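Thampi: contact-based search for memory slot insertion

Tags: Robotics, Manipulation, Research Code, README

# Thampi

Code and logs for our work on putting memory modules into desktop PCs with a single robot arm. Thampi is the search method. Andix is the baseline we compare against, which uses vision only.

## What it does

The camera gives a first guess of the slot position. The arm then comes down until it feels contact and slides the module in short strokes across the slot until the key lines up. Force limits are set per board in `config/boards.yaml`.

## Contents

- `logs/` joint positions and wrist forces
- `video/` two fixed views per trial
- `labels/` outcome of each trial, checked by two people

Trials cover six board layouts. The cases lie on their side with the panel off and stay fully built, so the arm has to work around drive cages and cables.

## Known problems

Loose cables near the slots are the main cause of failed trials. The planner treats the case as a rigid box and doesn't model them.

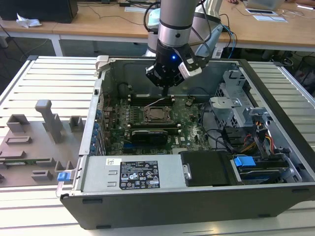

Pushing the module home is a separate step from the search and has its own label. Please report the two results separately. The Gidberg split holds out two layouts for testing and shouldn't be used for tuning.

Run `tustum_replay` to play back a log without the arm.

We use cookies to improve your visit. Accept | Manage settings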